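There is a drawer in every kitchen I have ever lived in that won't close properly, and mine has always been the one with the carrier bags. When we lived over the shop in Wisetlow it was the drawer by the cooker, and after we moved to Potesham I promised myself it would be different, and of course by April the new drawer was jammed as well. So this week I have been thinking about bags — and bubble wrap, which is the bags' larger and even more annoying cousin.
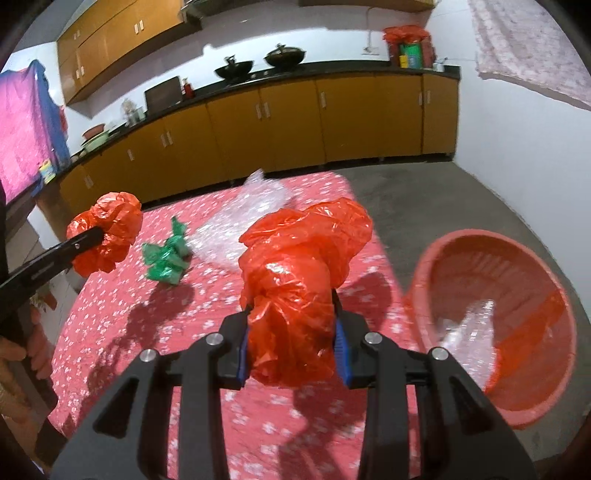

The Potesham Letter, Issue 70

Bubble wrap won't be folded. You press it down, you turn your back to put the kettle on, and it has quietly opened itself up again. I've come round to giving it somewhere roomy of its own, and a round plastic basket does the job very nicely. It doesn't need to be smart. A clean old washing-up bowl would do just as well.

The bags are another matter, and my advice (for what it's worth, from a woman who once paid for removals and then sent a box of carriers along with the good china) is to get the whole lot out first. Spread a cloth you like looking at, tip everything onto it and have a proper look at what you've been keeping. The little tight knots are the worst. My mother tied all hers that way, and I still can't undo one without thinking of her.
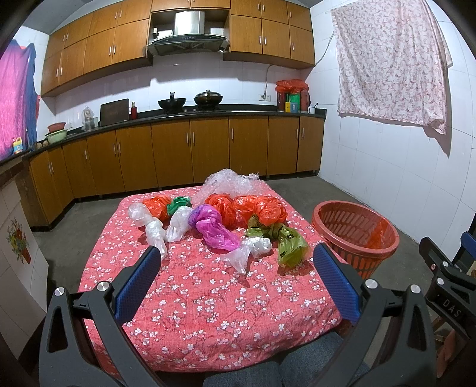

Knotted bags on the blossom cloth, clear plastic heaped behind

Once they're out, I go by colour, which is purely for my own pleasure. The bright ones I keep for shoes and muddy things, the white ones for the small bins upstairs, and anything with a hole in it goes to the collection point outside the Koller stores. I try to do the bubble wrap last, otherwise it spreads itself over all the rest and I lose heart.

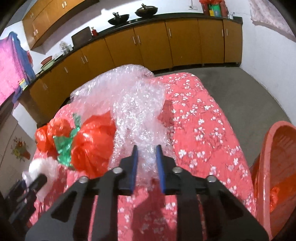
Maureen, commenting on my last post, wanted to know why I don't just fold them into triangles like her sister does, and said hers fit in a biscuit tin. I did try, I promise! I managed a handful one wet evening and then found I'd much rather be reading. A loose scrunch is good enough for me, and it's kinder on the thumbs. 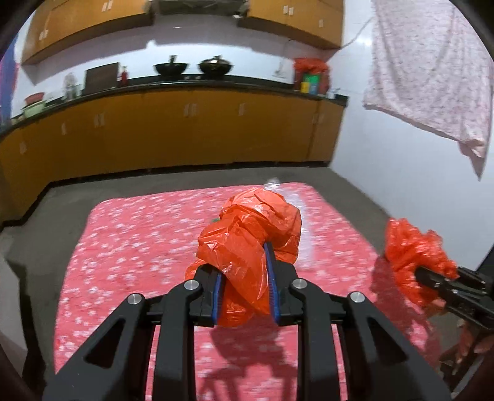 Two grippers holding bags above a pink mat

If you run out of table, use the floor. Put a mat down first, especially on concrete, and fetch yourself a cushion too — I never remember the cushion. Next time I'll be getting on to jam jars and their missing lids, so do write and tell me where you keep yours.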